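4.2 Denial posts and cast-exit rumors

We next looked at how viewers respond when a former cast member denies a return to a reality series. The case is the third season of Neltholm, whose lead, Somboon, left after two seasons and posted a one-line denial on 8/31/19. We collected 3,000 public replies posted in the 24 hours after the denial and coded each as accepting, doubting or off topic. Replies in which the coders disagreed were settled by a third reader. Doubting replies outnumbered accepting ones, and most of them cited the wording of the post. Few mentioned the network, Onar, which made no statement until October.
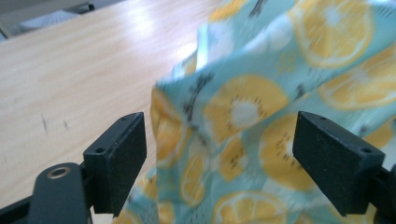

Figure 3. Fabric and tabletop.

Ekkachai Thaweesak objected, on reading an early draft, that doubt in such replies is often playful and should not be scored as disbelief. We kept the original codes but added a marker for joking tone. With joking replies removed, doubting replies still formed the largest group.

The same pattern was weaker for Vukine, a competition format with no fixed cast. Its viewers have less reason to follow one person from season to season, and Chaiyaporn's earlier work on fan loyalty would predict the difference. The Vukine sample was small, and we do not test the gap between the two shows.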